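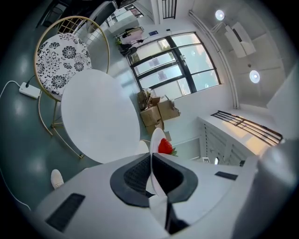

## 4.3 Failure case: unlogged slip on soft fruit

The main fault in the table-side trials was slip that the log did not record. Gripper closes, aperture reading settles, the episode gets marked as a good hold. Then somewhere between lift and placement the fruit rotates or drops. Of 1702 episodes collected with the Zustov hand-held gripper, 80 were labeled success by the automatic check and relabeled failure by a human reviewer. Not a huge share, but they are the wrong 80 – nearly all soft or coated objects, the exact group the policy was supposed to learn from.

The check itself is simple. Trivent, our labeling script, reads jaw aperture at close and again at release. If the two agree within 3 mm, hold is assumed. For a rigid block this works fine. For a strawberry it does not. The fruit can roll off the contact patch while the jaws stay where they are, or the jaws can close a bit further as the flesh gives, which trips the threshold the other way and throws out a perfectly good episode. We saw both. The second kind is less harmful (lost data, no bad labels) and we don't treat it further here.

Plates made things worse. When the jaw holds a plate and the fruit is only resting on it, aperture says nothing at all about the fruit. Tilt is what matters, and tilt was being saved by the Xu inertial unit but never used by the check. Our mistake. The signal was in the files from March onward and no one wired it in.

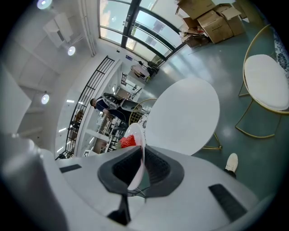
**Figure 4.** Carry with a plate in the jaw and the red object on the plate, next to the round white table. Aperture alone carries no information about the object in this kind of grasp.

Shota Sasaki, commenting on an earlier draft, objected that the check should not be patched at all: a label that depends on jaw position is answering the wrong question, and adding a tilt limit only moves the blind spot to slow slides at low angle. He would drop automatic success labels for any carried-on-plate episode and send them all to review. We agree in part. Full review was not affordable at the rate we were collecting, and the tilt limit did catch most of the relabeled episodes when rerun offline. The slow slides he describes are real however, and account for most of what is still missed.

Rerun results, short version. With a tilt limit added, 14 of the 80 mislabeled episodes still pass as success. Every one of those is a plate carry. Direct pinches were all caught, though we'd caution that the limit was tuned on teh same episodes it was tested on, so this number is optimistic. A held-out set is being collected.

Effect downstream: the Misis policy trained on the original labels learned to keep moving after the object had gone. It would complete the whole placement motion with nothing on the plate, at full speed, and then report done. On a bench this is a nuisance. Near a person it is a safety matter – an operator reaching in to pick up dropped fruit is reaching into a motion that hasn't noticed the drop. We have since added a stop on wrist camera loss-of-object, independant of the policy and of the success label. It is crude and stops too often. We left it on for all remaining trials.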